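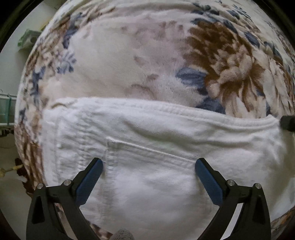

大花毛毯上的一件白衣服。

首页 | 生活 | 家物 | 饮食 | 城中 | 往期 | 订阅
分享 98　收藏 70　评论 30

**收毯子的季节**

文／本刊生活组

我母亲一年里头有两件大事，一件是过年，另一件就是收毯子。过年嘛，家家都一样，再怎么忙也有亲戚来搭把手；收毯子却是她一个人的节日，日子由她定，规矩由她定，连当天中午吃什么也由她定（永远是凉拌面，因为灶台上不许冒油烟，怕油烟味钻到毯子里去）。到了七月，太阳一连毒上几天，她清早六点站在阳台上，把手伸出去试一试风，回来往桌边一坐，说一句“今天可以了”，全家就都知道，谁也别想睡懒觉了。

我们家的毯子是那种很厚很沉的绒毯，大朵的花，毛面泛着一点光，手从上面抹过去会留下一道深一点的印子，再抹回来印子又没了。我小时候能这么抹一下午，在花瓣上写字，写了擦，擦了写，算是我最早的一块黑板。南方的朋友也许不太熟悉它，北方人家里却多半有过一床，有人叫它拉舍尔，有人就叫大花毯，我外婆那一辈统统叫它“洋毯子”，不管它是哪里来的。

这回为了写这篇稿子，我前前后后跑了几个地方，问了不少家里还留着老毯子的人，问来问去发现，大家讲的都不怎么是毯子。问一位退休的纺织女工当年毯子是怎么织的，她讲了十分钟机器，剩下一个多钟头都在讲她怎么背着一床毯子坐夜车回娘家，车上没座，她就坐在毯子上，邻座的小孩困了，也爬上来靠着。等到了站，毯子压得扁扁的，她母亲在院子里拿藤拍子拍了半天才把它拍蓬松。她讲到这里停下来喝水，我以为还有下文，结果她问我要不要吃西瓜。

**花是怎么开到毯子上的**

还是先讲几句正经的。

这种绒毯的底子大多是经编的，织的时候是两层连在一起，像一块夹心饼，中间由绒纱牵着，织好以后从中间剖开，一分为二，剖口的地方就是绒。剖开的绒刚出来时乱糟糟的，要刷，要烫，要剪，刷得顺了才有那一层柔柔的亮。花通常是印上去的，印完还要蒸，蒸过颜色才肯老老实实待在纤维里。那位女工说，车间里最怕的是对花对不准，一朵牡丹的红边偏出去半个指头，整匹都要降等。降等的毯子厂里职工可以便宜买，所以她们那一片家属院里，家家床上的牡丹都有点重影，看久了，反倒觉得别人家那种对得端端正正的花有些呆。

花样也有讲究。早年间要红要绿，要喜庆，牡丹、月季、凤凰、鸳鸯，恨不得一床毯子上把吉利话说尽。后来人们的口味慢慢变了，驼色、米色、咖啡色开始吃香，卖毯子的管这叫“洋气”。深咖啡色的大花衬在奶白底子上，配几片灰蓝的叶子，在很长一段时间里是新房里顶时髦的搭配，和深色的组合柜、茶色的玻璃茶几放在一处，确实好看。我表姐结婚时收到四床毯子，有三床是咖啡色的花，她抱怨了好些年，到今天三床都还在用。

我在城东的旧货集市上碰到过一床Presari牌的毯子，包装袋都还在，硬塑料的，带一根拎绳，袋面印着一位烫了头发的女士抱着毯子微笑。摊主开价400块，我嫌贵，他也不恼，慢悠悠地说：“你摸摸这个分量，现在哪里还做这么重的。”我摸了，是重。我还到70，他把袋子往自己那边拉了拉，我们就都不说话了。后来我又绕回去一趟，已经卖掉了，买主据说是一对年轻人，要拿回去铺在客厅地上。

**它盖过什么**

毯子这样东西，名义上是用来盖的，真正过起日子来，用处多得说不完。铺在床单底下当褥子，搭在沙发背上挡灰，搬家时裹电视机，停电的冬夜里堵门缝。我家那床最老的，晚年是铺在缝纫机旁边的地上的，母亲裁衣服就跪在上头，膝盖不疼。收下来的衣服没处放，也先往毯子上一摊，等她腾出手来再叠。

母亲叠衣服很有一套。白的一定放在最后叠，说是手上先沾过别的衣服的毛絮，到最后反而干净了，这道理我到现在也没有弄懂，又不敢问，问了她要从头演示一遍。绒毯掉毛，白衣服最招毛，照理说这两样不该碰在一起，可是整个家里又数床上最宽敞，于是年年叠，年年沾，沾了就用宽胶带在手上反着缠一圈，一下一下地粘。我现在自己过日子，也买了那种滚筒，一撕一层，方便得很，却总是记不得它在哪里，到头来还是去抽屉里翻胶带。

有位在外地开民宿的朋友讲过她的事。她的小店叫Tokbridge，只有几间房，开张时一色的白床品，客人都说干净，也都说像医院。她后来从娘家搬来几床大花毯，一间房里放一床，叠好了搁在床尾。有一阵子网上的评价里总有人提到毯子，有人说像回到奶奶家，也有人说土得睡不着。她把说土的那一位的评价截了图发给她妈，她妈回了一句语音，说：“那你问问他冷不冷。”

**晒，拍，收**

讲回收毯子。

按母亲的规矩，晒毯子要正面朝下，先晒背，晒到中午翻过来，正面只许晒一小会儿，晒久了花要褪。晒的时候不能拍，热的时候拍，灰都往里走；要等太阳偏过去，毯子凉下来了，再用藤拍子从上往下拍。拍也有拍的手法，腕子要松，落下去要平，声音是“噗”的才对，要是“啪”，那就是打毯子了，打坏了绒，明年起疙瘩。我从八岁拍到出门上学，一直是“啪”。

拍完了要晾一夜，散一散太阳味。这一条我觉得最可惜，太阳味多好闻呀，可她坚持说带着热气收进柜子会潮，要返味。于是毯子就在竹竿上过一夜，楼下乘凉的人抬头就能看到谁家晒了什么，议论几句，“三楼那床颜色还这么鲜”，“他们家那是后来补买的”，第二天一早再收。收的时候两个人对着扯，一人两个角，往后一仰身子，扯平，对折，走近，把角交到对方手里，再弯腰捞起垂下去的那一边，像跳一种很慢的舞。我和父亲都陪她跳过这个舞，父亲总是把左右搞反，她就站在那里等，也不催，等他自己转过来。

樟脑丸要用纸包着，不许直接挨着毛。现在的人多半改用樟木块或者薰衣草包了，有一家做收纳用品的Zundari，店员很热心地向我介绍一种抽气的袋子，说再厚的毯子抽完了也只有枕头那么高。我买了两个回去孝敬母亲，她看着毯子在袋子里一点一点瘪下去，脸色不大好看，过了一会儿说：“它憋得慌。”第二天我再去，毯子已经放出来了，照旧四四方方地蹲在柜顶上，两个袋子洗干净了，晾在厨房，说是以后装粉条。

洗毯子又是另外一门学问。大花毯吸饱了水，两个成年人都拎不动，从前是放在大盆里用脚踩，孩子们最爱干这个差事，裤腿卷到膝盖，踩得满院子泡沫。如今送到洗衣店去，我问过家门口那家Charbonneau，洗一床要98块，取件得等三天。店里的师傅很诚恳，说绒毯最好不要年年洗，洗一回绒就塌一点，晒透了比洗管用。这话我转告给母亲，她非常高兴，从此每年收毯子的时候都要提一提，说洗衣店的师傅也是这么说的。

**还留着吗**

采访的时候，我总要在最后问一句，家里的毯子还留着吗？

有人说留着，在老房子里，老房子快要拆了，正在发愁。有人说给狗了，狗很喜欢，睡了好些年。有一位中年先生想了很久，说他父亲走的那年冬天，母亲把两个人盖的那床毯子从中间剪开，用布条包了边，一半自己盖，一半给了他。他那一半现在垫在车后座上，孩子上补习班的路上盖着睡觉。他说完大概觉得气氛有些重，又补充道，包边的布条是绿的，跟花一点也不配，真的很难看。

也有年轻人专门在找老毯子，集市上、网上都有，有拿来做外套的，背后正好一朵大花，两只袖子各一片叶子，穿出去很有派头；也有拿来做包、做椅垫的。做外套的那位姑娘跟我说，下剪刀之前她要把毯子铺在地上看好几天，看花该落在哪里，走来走去都绕着它，家里的猫倒是不绕，直接躺在花心上。一件外套她做下来，地上的绒毛能扫出一只小猫来。她收过一床，展开以后角落里缝着一小块白布，上面用蓝线绣着一个“囍”字，绣得歪歪扭扭，她就没舍得剪，到现在还叠在柜子里，自己冬天拿出来盖。

写到这里正好母亲打电话来，问我周围下没下雨。我说没有。她说那边天好，六点钟起来试过风了，还有一床想趁着今天晒掉，叫我要是不忙就回去扯一扯角，中午有凉拌面，黄瓜已经切好了。

分享到：微信　微博　复制链接

**读者评论**

柜顶上的灰：我妈也是先晒背面！我一直以为是我们家独有的毛病，原来有组织的。

半斤粉条：抽气袋装粉条，笑了半天，转给我妈看，她说这有什么好笑的，她装的是木耳。

北窗：在毛毯厂干过30年，补充一点，剖绒那道工序最吃刀，刀钝了绒面会发花，摸着也扎手。文章里女工讲对花的事，一看就是真在车间待过的。

一只旧袜子：那个400块的毯子到底是谁买走了，我想看后续。

青团不甜：不同意晾一夜，我们这边湿气重，晾一夜等于白晒，太阳下山前必须收。各地不一样，大家别照搬。

小满以后：看完去把外婆那床翻出来了，咖啡色的花，一股樟脑味，现在搭在椅背上散着呢。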